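Accueil Publications Matériel Jeux de données Contact

Comparaison de deux pinces parallèles pour le rangement d'une salle d'eau
Équipe manipulation, laboratoire Selmont, juillet

4. Essais en chambre 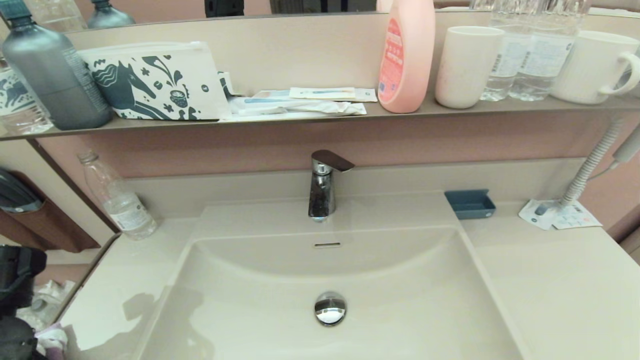
Figure 3. Poste « vasque » vu par la caméra de tête.

La comparaison porte sur deux pinces montées tour à tour sur le même bras : la Cunder, à doigts rigides garnis de silicone, et la Nukby, à doigts souples et course plus longue. Le contrôleur Aguirre est resté inchangé, avec les mêmes gains et la même limite d'effort. Nous voulions un poste dont le désordre ne soit pas composé par l'équipe, et la vasque s'y prêtait mieux que la table du laboratoire. Les flacons y sont alignés sur une tablette étroite devant le mur, la pince doit donc entrer de face, au-dessus du mitigeur. La bouteille d'eau transparente à bouchon blanc, posée à gauche sur le plan, a servi de premier objet dans toutes les séries. Viennent ensuite le flacon pompe gris-bleu, le gobelet blanc, la tasse côtelée, la pochette à tête de cheval et un sachet de brosse à dents, soit 6 objets par série.

Chaque pince a effectué 3 séries, et les objets ont été remis en place à la main entre deux passages. Une prise est comptée comme réussie si l'objet quitte son support et reste tenu jusqu'au bac de dépose. Le contact avec un objet voisin est noté à part et n'annule pas la prise.

Sur les objets cylindriques, les deux pinces se valent. La Cunder serre le gobelet plus vite, mais elle déforme la bouteille vide dès que la consigne d'effort dépasse le seuil bas. La Nukby tient la bouteille sans l'écraser et la laisse parfois pivoter entre les doigts pendant le transport. La tasse n'a pas posé de difficulté quand la prise se faisait par le corps ; par l'anse, les deux pinces ont échoué dans la majorité des cas.

L'écart est plus net sur les objets plats. Le sachet repose sur d'autres emballages et la Cunder en saisit souvent 2 à la fois. La Nukby n'en prend qu'un, au prix d'une approche plus lente. Pour la pochette, tout dépend de l'estimation de profondeur : l'objet est appuyé contre le mur et le planificateur place fréquemment le point de contact trop haut.

Les reflets du robinet et de la bonde ont produit des points aberrants dans le nuage. Nous les avons retirés avec un masque fixe de la cuvette, solution acceptable pour un poste immobile, mais inutilisable sur une base mobile. La suite des essais remplacera ce masque par un filtre fondé sur deux vues successives.

Commentaires

vasistas31 : Quelle dureté pour le silicone de la Cunder ? Chez nous, la garniture changeait tout sur les bouteilles minces.

k_lemur : Le masque fixe me gêne un peu. Avez-vous les chiffres sans masque, même partiels ?

Équipe manipulation : Oui pour la tablette, non pour le plan. Nous les ajouterons en annexe avec la référence du silicone.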